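Skasaler kitchen task, progress report no. 4
To: Plodar program office
From: Darius Org
Dec 9, 2021

Short version: grip fault on the left hand, lost most of two weeks, running again at reduced speed. Budget OK. Milestone 3 slips, see end.

What happened

Left hand let go of a plate during an unload cycle. No command to open. Plate went into the sink and broke. No one hurt, nobody inside the line at the time. Cycle 313 of the set. Operator hit the stop, arms held position as they should, right hand kept its plate.

We first put it down to a one-off. It wasnt. Same thing four cycles later, left hand again, and at that point I pulled the whole setup out of service.

Cause

Two things stacked up.

First, the connector at the left wrist. Latch not fully seated after the April rebuild. Fine with the arm out straight, drops signal for a moment when the wrist is rolled over the sink. Logs show the gap clearly once you know where to look.

Second, and this is the one I don't like: the hand software from Corer treated a lost signal as "relax". So a blip on the cable became an open hand. Should have been "hold last grip". Default setting, we never changed it, that's on us. It was in the setup notes and got skipped.

Safety

Broken ceramic in a sink with people working 3 feet away is a reportable event under our own rules, so it was reported, same day. Site review by Tamošiūnaitė, report sent to you seperately. Findings accepted in full. Main ones:

- floor line moved back, eye protection inside it
- stop button on both sides of the counter, not just the one
- no hand-clearing of shards while arms are powered (we did this once. Will not again.)

Fixes so far

1. Connector replaced, both wrists, with a locking type. Pull test on each before every session.

2. Loss of signal now means hold. Tested by yanking the cable on purpose, 23 times, various wrist angles. No drops.

3. Two-plate work restarted at reduced speed, left hand at the sink rack and right hand at the open dishwasher. Cream plates with the beige rim for now. 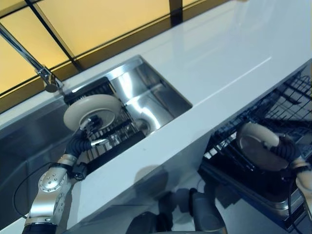 4. Cable route on the left arm. Still open. The loop hangs wider than I want and could snag. New clips on order, until then operator checks it between cycles.

Still to do

Full speed needs 1,000 cycles with no drop. Not close yet. Glasses and bowls stay off the list until plates are signed off.

Milestone 3 moves by 20 working days. No extra money asked for, the parts came out of spares. Would like a call before you approve the new date, mainly to go over the stop button wiring.

Logs and the incident form are in the shared folder.

D. Org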